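Marijke Prins wrote to ask what I use for plates, and whether the color matters as much as I claimed in June. The short answer is yes, if you care about seeing the rim against the table. The longer answer takes up the rest of this post.

My breakfast table is white and matte. White plates disappear on it, particularly under even light, and I dislike hunting for the edge of a plate with a fork. Dark plates solve that and create a second problem, in that every crumb of toast shows. I went through 3 sets before settling on pale grayish blue. One of the rejects was a Goodwin set with a rim so shallow that egg yolk ran straight over it. The Osix set after that had a good rim and a foot that rocked.

The layout is fixed. Toast goes on the smaller plates and eggs go on the large one. I keep the eggs apart because bread left against a fried egg goes soft on one side within a few minutes. The small colored cubes stay out on the table between meals and during them.

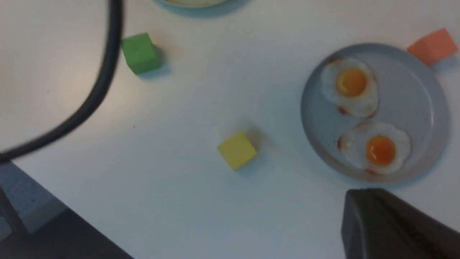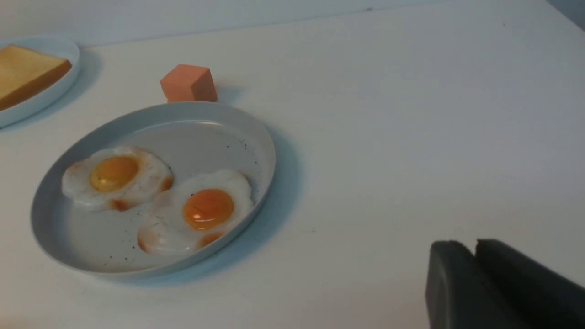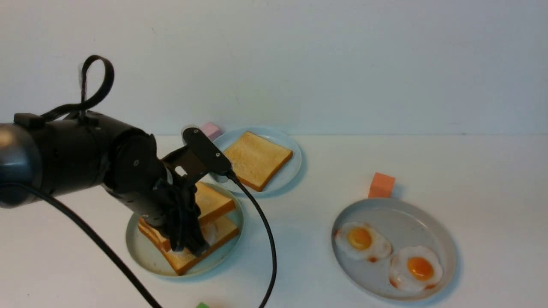
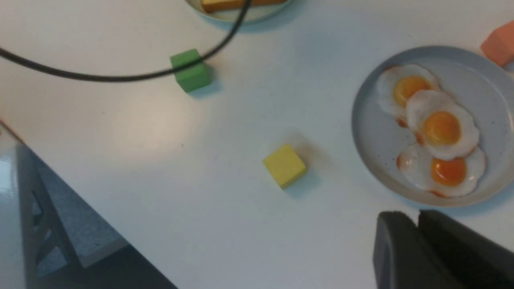 Spacing is the part I have changed most. The large plate used to sit in the middle with everything else crowded around it, and reaching the toast meant passing a sleeve over the eggs. Moving it off center fixed this. I now leave a hand's width between neighboring plates and have had no reason to revise it.

Marama Hinds, who is left-handed, runs the mirror image of this at her place in Fisdale and reports no difference, except that her table is narrower and the second toast plate ends up behind the first. I tried that as well. It works for two people. With three, the back plate gets forgotten and the toast on it goes cold.

On stacking: two slices to a plate is my limit. The bottom slice loses its crispness to steam if it goes down straight from the toaster, so I stand both slices on edge for a minute first — a rack does this, and so does leaning them against each other. Offset the top slice a little so it can be picked up by the crust.

Cleaning is uneventful. Crust leaves brown marks near the rim that a cloth will not always shift, and baking soda on a damp sponge takes them off in around 15 seconds. I do not use scouring pads. The Ama plates I had years ago went dull from those, and a dull glaze stains faster.

Marijke also asked about bowls. I have not settled on bowls. The ones I have are too deep for the shelf by 2 millimeters, and I am still deciding whether to move the shelf.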